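Olton Film Writing Index – read me first

This set lists reviews and essays on experimental film, taken from the back issues of two small magazines, Olton and Ikwood. It holds 800 entries. Each has a title, author, issue, page range, the films discussed and a subject tag.

I'd be careful with the subject tags. Elfriede Rathjen tagged the first pass and Anel Visser the second, and they plainly had different ideas of what "structural" means. Where they disagreed, both tags are kept, split by a semicolon. There are 168 of these. I don't believe a merged tag would be any more reliable, whatever the earlier notes claimed.
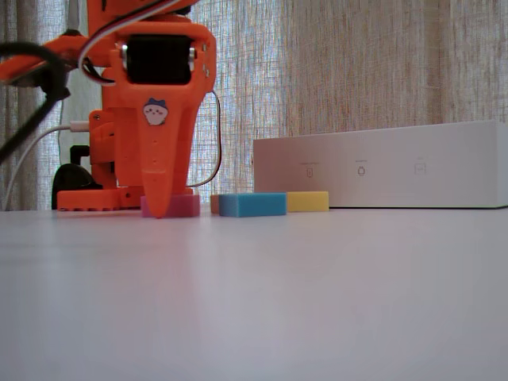 Fig. 1. Orange arm with black servo and cable.

Film titles are given as printed, misspellings included. Running times are as printed too, and several can't be right – one short is given three different lengths in the same issue. Don't use that column for programming a screening.

Missing or doubtful:
- 93 entries have no page range
- unsigned reviews are marked "anon", even where the style gives the writer away
- the Mthembu interviews are listed by title only, as we don't hold the rights to the text
- colour or black and white is blank unless the reviewer mentioned it

The Pluvville catalogue describes an older version of this index as "complete". It wasn't, and neither is this one. The next update is planned for August, though I've seen that promised before.

Files: entries.csv, tags.csv, changes.txt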